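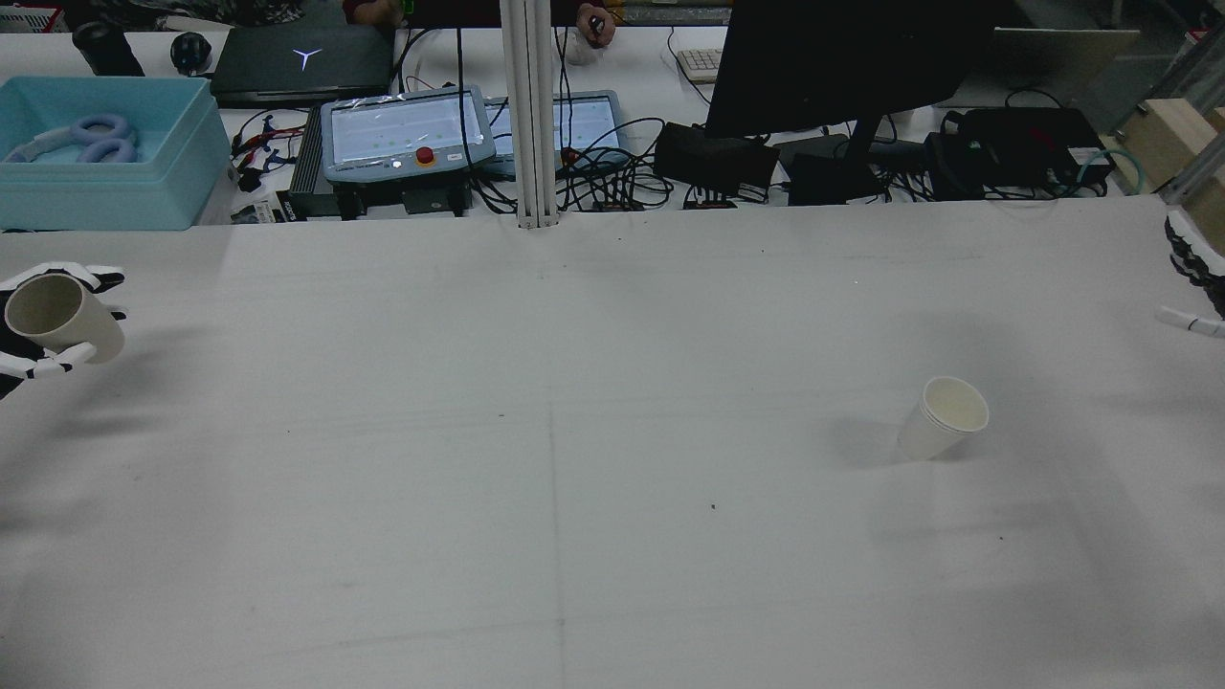 **Notice to Finishing Staff, Paredes Works**

The company wishes to inform all employees of Finishing that the cup stations will pass to the Plosel units in October. The 34 persons now assigned to those stations will be retained. Each will be offered a place in Observation, at the present rate of pay.

Observation is seated work. The observer watches two hands and records any cup that is set down badly. Observers are asked not to reach across the table while a unit is moving, and not to straighten a cup themselves, even where the fault is plain.

The company has received a question regarding the rhythm. For many years, staff at the long bench have set down their cups together on every fourth count, and visitors have remarked on the sound. The units do not keep this count. Management at Skultell was asked whether they might be taught it, and replied that the request was understood but fell outside the terms of supply.

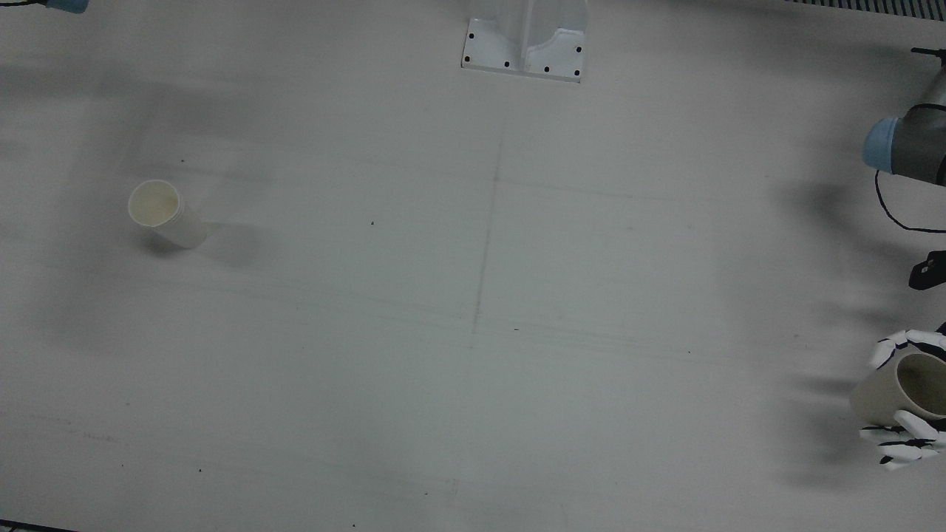 A second question concerned the practice of turning the seam of the cup toward the wall. No written instruction for this has been found. The longest-serving member of staff, with 35 years at the bench, stated that she was shown it on her first morning by a woman who had since retired, and that she had shown it to everyone who came after. The units will place the seam as it falls.

Observers have asked whether this should be recorded as a fault. It should not. In the trial period the forms nonetheless came back with 400 such entries, all in the same column, in several different hands. The column has been removed from the new form.

The long bench will be taken to the Plarel warehouse. Staff who wish to collect cushions, mugs or other belongings should do so by the end of the shift. The bell will remain in use until further notice.

Office of the Works Manager
2021-08-14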